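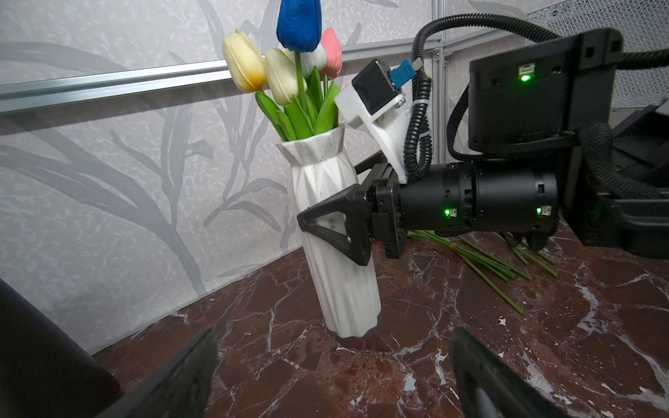

How long after sealing before the table can be used?
Leave it 34 hours at normal room temperature. Longer in a cold room.

Section 5 – Leveling, sealing and first use
Nalmont stone-top tables, round and oval

Legs should be on by now. If not, go back to Section 4. Don't try to do the legs after the top is sealed, you'll mark it.

Before you start
Two people for anything that involves lifting the top. The oval is heavier than it looks.
Have ready: spirit level, the hex key from the leg bag, two lint-free cloths, the Trumer stone cleaner, the small bottle of Trorov sealer, masking tape, gloves.
Sealer bottle is packed inside the foam corner, people throw it out with the foam. Check the foam.

5.1 Leveling the base

1. Stand the base where the table is going to live. Not in the hall, not in the garage. Floors differ.
2. Screw all feet fully in, then back out one full turn each.
3. Put the level on the cross bar. Adjust the low side first.
4. Turn the level 90 degrees and do it again.
5. Push down on each corner of the base by hand. Any rock, find the loose foot and bring it down until it bites.
6. Tighten the lock nuts. Finger tight, then a quarter turn with the key.

Note: on carpet, leave the base overnight with a few heavy books on it and check the level again in the morning. Carpet settles.

Caution: do not back the feet out past the red line on the thread. If you need more height than that use the floor pads (ask for them, free).

5.2 Putting the top on

1. Check the rubber pads are seated on the base. One missing pad is enough to crack a top. If a pad is missing stop here and call.
2. Carry the top on edge, like a pane of glass. Never flat.
3. Rest the edge on a folded blanket beside the base.
4. One person each side. Tip it down onto the pads slowly.
5. Slide to center. The overhang should match all the way round on the round model. On the oval, match the long sides, then the ends.
6. From underneath, start all eight bolts by hand before tightening any.
7. Tighten in a cross pattern, same as a car wheel. Snug only.

Caution: no power drivers. The threaded inserts are glued in the stone and will spin out. Not covered by the guarantee.

5.3 Cleaning before sealing

Factory dust has to come off or it gets sealed in for good.

1. Wipe dry first.
2. Trumer cleaner, a small amount on the cloth. Not straight on the stone.
3. Wipe the whole top including the edge and a hand's width underneath.
4. Second cloth, plain water, wrung out hard.
5. Dry it. Then leave it uncovered until there are no dark patches left.

Dark patches = water still in the stone. Wait. Do not use a hairdryer or heat gun.

No vinegar, no lemon, no bathroom cleaner, ever. Acid eats the polish and leaves dull rings that can't be wiped out. Includes the "natural" sprays, read the back of the bottle.

5.4 Sealing

1. Open a window. Gloves on.
2. Tape off the metal rim if your model has one (Moon series does, the others don't).
3. Try the sealer underneath first, a coin sized spot. Ten minutes. If the color change bothers you, don't go on.
4. Shake the bottle. Pour a little on the cloth and work in straight, overlapping passes.
5. Keep the surface wet for five minutes. Add more where it soaks in fast, usually along the veins.
6. Wipe off ALL the excess with the dry cloth. Anything left behind goes sticky and then hazy.
7. Wait an hour, second coat, same as the first.
8. Tape off. Leave the table alone for the full 34 hours.

The 100 ml bottle does both coats on either size. Any left over, cap it tight and keep it for touch ups. Throw away after a year.

Caution: lay used cloths flat outside to dry before they go in the trash. Don't ball them up.

Hazy after drying? Too much left on at step 6. Put a bit of fresh sealer on a cloth, rub the hazy area, wipe off right away. Usualy fixes it. If not, see Section 7.

5.5 First use

Drop test – a few drops of water on the top, wait ten minutes. Beads up, fine. Goes dark, that area needs another coat. Let it dry out first.

Sealer slows stains down. It doesn't stop them, so coffee, wine and oil still get wiped up when they happen.

Felt pads under vases, lamps, planters, anything with an unglazed foot. Unglazed clay is the worst for scratches. Lift things to move them, don't drag.
Hot pans on a trivet.
Fresh flowers: pollen stains pale stone. Pick it up with sticky tape, do not wipe. Check under the vase for water each time you refill.
No standing or sitting on the top. Especially the overhang.

5.6 Care schedule

Weekly: dry dust, then damp cloth.
Monthly: check the bolts from underneath, first three months only.
Every December, or whenever suits: drop test again, one coat if it fails.

If the table gets moved to another room redo 5.1. Yes even if it looks level. Take the top off for stairs.

Spare pads, bolts and sealer: write to Sabine Heitmann at the parts desk with the number from the sticker under the top. Model number on the box is not the same, we need the sticker one.

Section 5 revised March 2018. Replaces the lose sheet that came with earlier tables.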